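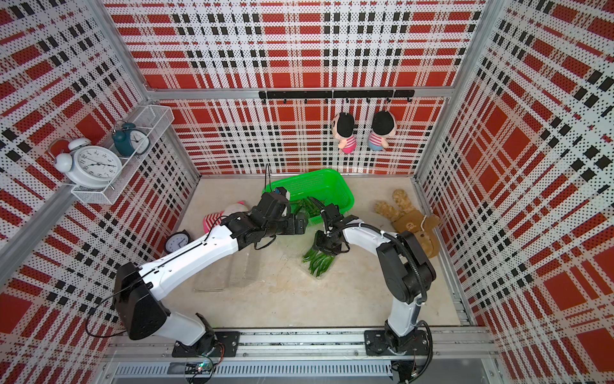

Trilok Shakya wrote after last year's session that he had tidied his whole flat by the book, every drawer, and could find things no faster than before. Was the method wrong, he asked, or was he? My reply was that he'd asked a better question than most of the books do.

Household Management, Unit 4: Does storage save time?

Please read before the tutorial. Bring the worksheet, filled in, in pen.

4.1 The claim

Storage is sold on a promise of minutes. Fuvham, which makes drawer inserts, tells buyers they will gain 60 hours a year. I wrote to ask how the figure was reached and got back a colour brochure. Livar makes a similar claim for its hanging rails and gives no figure at all, and I suppose that is at least harder to argue with.

When you meet a number like this, ask who was timed, doing what, and compared with whom. If the answer is "our customers told us", you have a record of how people felt after spending money.

4.2 The Dixit survey

The Dixit survey went out to 984 households and 517 sent it back. Those who answered said they lost fewer things after sorting their cupboards. Fine. But who fills in a long form on cupboards? I'd guess people who like cupboards. The ones who gave up in the second week probably put the form in a pile with the other mail.

The survey also asked people to remember how often they lost their keys a year earlier. I can't remember how often I lost mine in November.

4.3 Open or closed?

Open storage (hooks, wire baskets, shelves without doors) puts things in view. Closed storage hides them. The usual advice is that things used daily should be open and the rest closed. I have no real quarrel with this, although I've never seen it properly tested. Wire lets small items fall through, open shelves collect dust, and hooks fill up with whatever was nearest to hand. Closed boxes need labels, and labels go out of date.

Trernix sells a labelling kit at 125 dollars. A roll of masking tape does the same job - I have used one for years and the writing has faded on half of it, so make of that what you will.

4.4 What I'd accept as evidence

Time the same person finding the same ten items, before the change and again three months later. Choose the items in advance. Have somebody else hold the watch. Count the hours spent sorting as a cost - the brochures never do.

Even then you'd only know about one person in one home. Shared homes are harder, as the neatest system in the world depends on whoever put the scissors away last.

4.5 Worksheet

Pick one drawer or shelf. Write down what you think is in it, then open it and check. Leave it alone for a week and do it again. Don't tidy it in between, however much you want to.

Marks are for the record you keep. A messy drawer loses you nothing.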